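Skelleck method

The Skelleck method is a way of teaching two-armed robots long household jobs by splitting each job into short, overlapping pieces. It was worked out at the Javer laboratory in Toledo and is best known for its tray-setting task, in which a pair of arms lays out crockery, a napkin and cutlery on a serving tray.

The delight of the method is how little it asks for. Earlier training at Javer used 770 full demonstrations of the task; Skelleck reached a better score with 200, each divided wherever a gripper opens or closes. Neighbouring pieces share 64 time steps, so the robot learns how one action runs into the next. 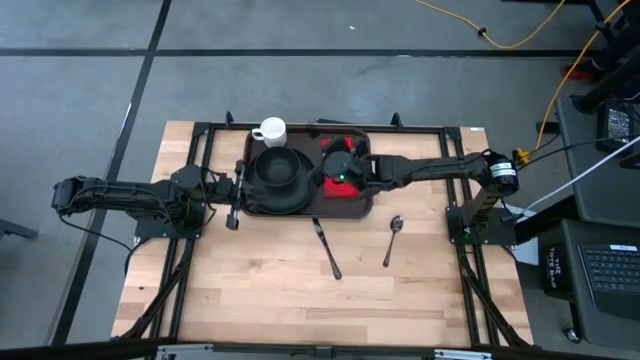
Tray-setting task

The task calls for a bowl on a plate, a mug, a folded napkin and several pieces of cutlery. Cutlery is by far the most exciting part! Knives and forks are thin, lie flat on the table and leave a gripper very little to hold. Either arm may make the pick, and the choice is left to the trained model.

In the Goltitz trials, held in June, the robot finished the whole tray in 73 per cent of runs. Most failures came with the knife, usually when a finger pushed it along the wood before closing.

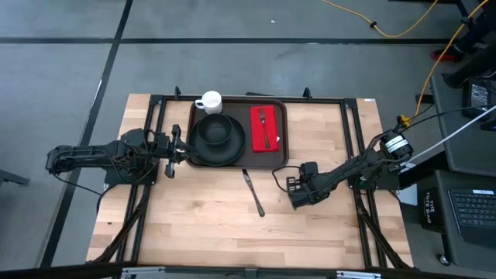
Mali Gape

Limits

Skelleck still depends on a tray that starts near its usual place. Turning it sideways confuses the model badly, and glossy spoons remain a nuisance. Work on both problems continues at Javer, along with a lovely variant in which the arms clear the tray again.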